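Phromma: wrist-view grasp monitoring and regrasp planning for soft fingers

README for the 0.5 line. Maintained by Evaristo Amato.

What this is

Phromma is a small software package that looks at the world through the camera on a robot's wrist and decides whether the hand has a good hold on something. If the hold looks poor, it proposes a new one. It runs beside your existing controller, talks to it over a plain message socket, and stays out of the way the rest of the time.

I started it in February because I was tired of grasp planners that are brilliant right up to the moment the fingers touch the object and then go blind. The overhead camera is blocked by the arm, the depth sensor is too close to return anything useful, and the planner just assumes things went well. Meanwhile the wrist camera has the best seat in the house! So Phromma works on exactly those last few inches.

What's in the box

phromma-watch reads wrist frames and finger commands and publishes a hold score between 0 and 1, plus a contact mask.

phromma-plan takes a low score and a contact mask and returns up to 5 candidate regrasps, ranked.

phromma-replay steps through a recorded log frame by frame with the score drawn over it. I use this one more than everything else put together.

firneo is the segmentation model the other tools call. It lives in its own folder because it is also handy by itself (people have been using it for labeling, which makes me very happy).

Getting started

You need Python, a wrist camera your system can open as a normal video device, and a gripper driver that can report its commanded opening. Force sensing is welcome but not required.

Install the package from the root folder, then copy config/default.yaml to config/local.yaml and edit these fields:

camera_device: the path to your wrist camera
finger_mask: a black and white picture marking where your own fingers show up in view
score_floor: the hold score under which planning kicks in
settle_ms: how long to wait after the fingers stop before scoring, 600 by default

Please don't skip finger_mask. Without it, firneo sees ridged or ribbed fingers as part of the object and the score goes way up for no good reason. The script make_mask.py opens and closes the hand a few times over a blank surface and writes the file for you. Run it again any time you change fingers or bump the camera.

Then start phromma-watch in one terminal and phromma-plan in another. If both print "ready," close the hand on something soft and watch the score move. It's a lovely moment the first time it works.

How the score is made

Each frame goes through three steps. Firneo marks the object and the fingers. A contact finder then looks for the line where the two regions meet and measures how long it is and how steady it stays between frames. Last, a small network takes that line, the finger opening and a crop of the surface around the contact, and gives back the score.

The crop matters more than I expected. On soft things like foam, the shading near a fingertip carries a lot of information about how the material is giving way. Surface patterns help too, as long as there is something for the tracker to hold on to. Dimples, seams and printed labels are all great. A plain, evenly lit surface is the hard case, and there the score leans mostly on the contact line.

Close-ups

When an object fills the view, there is often no full outline to fit a shape to. Older versions gave up at that point. Since 0.4, firneo can work with a partial surface: it tracks small marks on whatever it can see and reports motion relative to the fingers. Set allow_partial to true to use it. Size estimates are turned off in this mode, so phromma-plan will only suggest small shifts of the hand and never a full new approach.

Training data

The model was trained on logs from 2 sites, a bench setup in my shop and a shelf-picking cell at Fudwood. The logs cover 17 kinds of household and store goods, with extra weight on soft items. Labels were drawn by hand on keyframes and carried forward by the tracker, then checked in phromma-replay.

Known problems

Bright light behind the object washes out its near edge, and the contact line can jump. Lowering exposure helps a lot.

Clear plastic parts on the gripper give off reflections that firneo sometimes calls object. Paint them into your finger_mask.

Labels seen at a steep angle get tracked fine but can't be read. There is no text reading in Phromma, so please stop asking me to sort your groceries with it (okay, keep asking, I'm tempted).

The Onex driver reports its opening late when the hand moves fast. Raise settle_ms if scores look jittery on that hardware.

Next up

Two-handed regrasps, a lighter firneo for small computers, and a proper test suite for the planner. If you have logs of soft goods in tight spaces, I would love to see them. Bug reports with a replay file attached get looked at first.

Wrist view, soft item at close range, the kind of view allow_partial was written for:

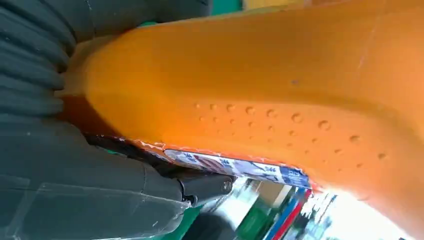

Fudwood: We've been running 0.5 with allow_partial on, and the small shifts are enough for most of our soft goods. One request: could phromma-plan log the candidates it threw away as well as the ones it ranked? We'd like to see why it passes on a shift toward the palm, and right now replay only shows the winners. Happy to test a branch if you have one.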